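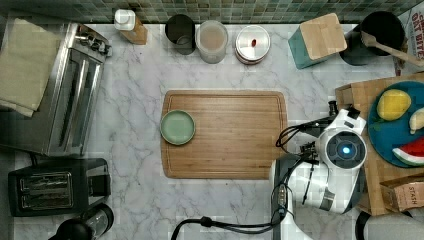 Anjana Gazi runs a small catering business called Prakel out of her house, and for the first two years she did most of it on one stretch of bench. She makes breakfast boxes and morning teas for offices, and she has strong views on where things go. The toaster oven and the two-slot toaster live together on the left, the jars and canisters stand in a row against the green and grey tiles, and the chopping board gets the middle to itself. "If I can put a board down without shifting anything first, the kitchen's working," she says. "If I have to pick up a jar to chop an onion, something's gone wrong."

Gazi started Prakel after leaving an office job at Flereck, where she had been organising the staff lunches as a favour. Her first order was for a dozen people. By last July she was sending out 105 boxes in a busy week, and a hired kitchen now takes the bigger jobs. The smaller ones, and all the recipe testing, still happen at home.

She says the mistake she made early on was buying storage. "I bought racks and stackers and a thing that hung off the cupboard door. I spent over $400 and I had less room than before. Every rack wants a bit of bench to stand on."

Most of that has gone to her sister. What stayed out had to pass a test: if she hadn't touched it by Wednesday night, it went in a cupboard. The wooden spoons stayed. The blender stayed, after an argument with herself. The stand mixer went into the laundry and comes out for cakes.

She keeps the row along the back one item deep where she can. "Once you've got a second row, you forget what's in it. I found a jar of lentils from the old house that way."

The canisters don't match and she has no plans to change them. Some were presents, and one came from Keane, the homewares shop near the station that closed down. She doesn't label them either. Her husband would like her to, and has put salt in his coffee at least once.

Stone was the one thing she didn't choose. The marble was there when they bought the place, and she was nervous of it for months. Lemon juice is the main worry. She does all her citrus on the board, with the groove to catch the juice, and wipes down straight afterwards. "People say you get used to the marks. I haven't got used to them."
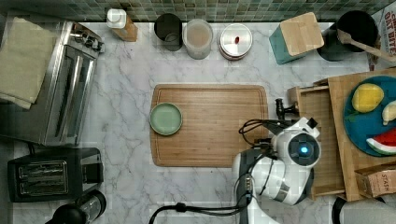

The home bench, with fruit on a tray at the right and the chopping board in the middle.

Fruit is a large part of what she sells, and she prefers to keep it off the board until she is ready to cut. A tray does the job. "You can lift the whole lot out of the way in one go," she says. Melon is bought the day before at the latest and mango whenever it is cheap. Bananas go in last, and she won't put cut banana in a box that has to travel more than half an hour.

Small plates are her other habit. She uses them for pips, ends and anything she has weighed out, and reckons she washes the same four all day.

Asked what she would change, Gazi says she would like another power point on the far wall and a deeper sink. She had a quote from Javon, the local cabinetmakers, for a new bench on the other side of the room, but has put it off until next year.

"I'd only fill it," she says.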